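Home Notes: Litter on the Carpet and the Order of Work in a Small Bedroom

Posted September 1, 2025

Readers of these notes will recall that the August entry dealt with the kitchen and, at some length, with the drawer beneath the oven. The present entry concerns the small bedroom. It has been requested twice by Rochelle Sheehan, who lets a room of similar size and who wishes to know in what order the work is best done.

The room serves two purposes. It contains a bed and a sofa, and it is therefore slept in, sat in and eaten in, often by the same guest in the course of one evening. Bottles and snack wrappers are the usual result. In a larger house these would remain in the kitchen. In a room with one nightstand and a generous area of carpet, they are set down on the floor and stay there.

My practice for many years was to begin with the bed. A made bed improves the look of a room at once, and I was taught to begin there. I have since changed the order. Litter is now collected first, the soft furnishings are put right second, and the surfaces are dusted third. The vacuum cleaner is brought in only when all of this is complete. The change was suggested by Warrick Maihi, who managed guest accommodation in Navarrete for 11 years and who regards a person making a bed while standing among wrappers as someone who will shortly be picking wrappers out of the bedding.

The question of the bag deserves a paragraph of its own. There are two reasonable methods. Under the first, the liner is fitted to a wastebasket, folded well over the rim, and the basket is brought to the litter. Under the second, the bag is opened out flat on the carpet and the litter is placed in the middle of it, after which the edges are gathered up. I have used both in this room. The basket is tidier and is easily moved along as the work proceeds. The open bag offers a wider target and suits light items, such as scraps of paper, that tend to miss a basket. It must be lifted with care, and it should never be used for a bottle that has lost its cap. 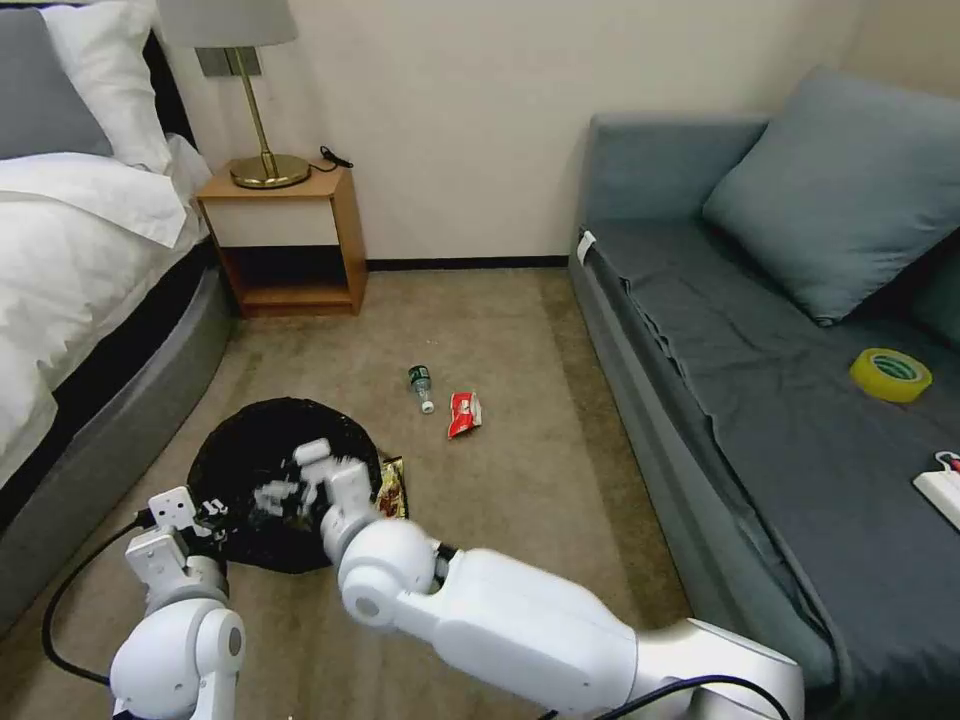
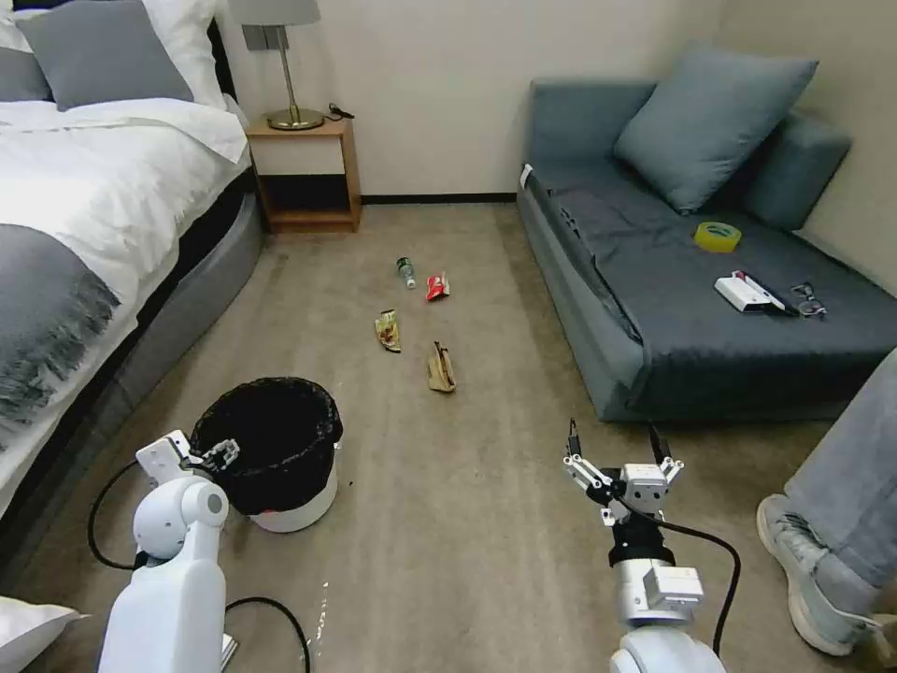
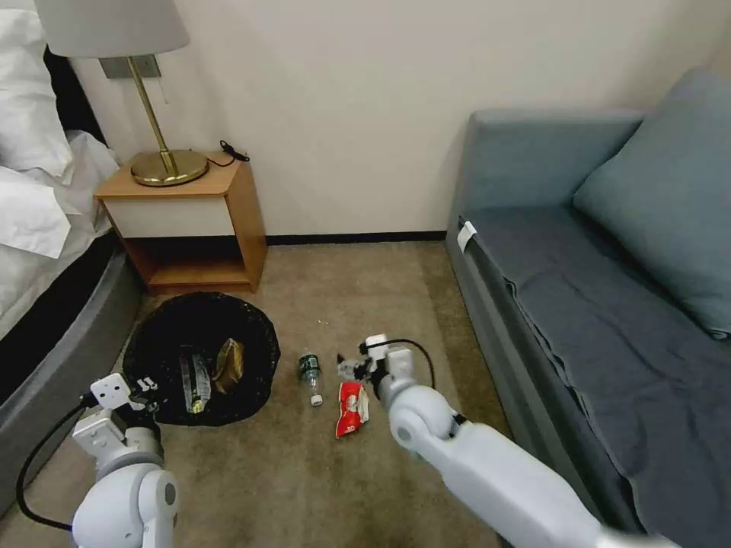

The small bedroom, with litter on the carpet and a black bag in use.

Bottles should be checked before they go anywhere. A cap that has been placed on the neck without being turned will hold until the bottle is tipped, and a beige carpet is an unforgiving place to learn this. I tighten each cap as I pick the bottle up. Where the municipality collects plastic separately, as ours does, the bottles are taken out of the bag again at the kitchen door. Ms. Sheehan keeps a second bag for the purpose and considers my method wasteful of effort. She may be right.

Wrappers are folded once, inward, so that the crumbs remain inside. This is a small matter, but pale crumbs on pale carpet are difficult to see from standing height, and they are most easily found by crouching and looking toward the nightstand with the lamp switched on. Whatever remains is left for the vacuum cleaner. Ours is a Dreva, purchased secondhand, with a narrow attachment that reaches the dark baseboard behind the nightstand. The curved base of the bed requires the soft brush, as the hard one marks the upholstery.

The sofa is cleared before its cover is touched. Eyeglasses, tape, pens and remote controls are all capable of disappearing into a dark sheet, and a cover shaken out in haste will send them across the room. I place such items on the nightstand, beside the lamp, and return them when the cover has been smoothed and tucked. The cushion is then set against the back, in the corner.

The cover itself is washed every 2 weeks at low temperature, and it is allowed 24 hours on the line if the weather permits. The present one is from Stenora. It has kept its color well, although it wrinkles on the seat as soon as anyone sits down, and I have stopped attempting to correct this between guests.

Only then is the bed made. The duvet is drawn up and folded back near the pillows, and in the cooler months the fringed throw is laid across the lower part. I had formerly placed the throw over the arm of the sofa, where it was invariably taken for a towel.

The lamp cord remains unresolved. It gathers at the back of the nightstand and collects dust there, and the cord clip I ordered from Vomen proved too wide for the edge. A narrower one has been requested. The next entry will concern the hall closet, and correspondence about shelf liners may be sent in the usual way.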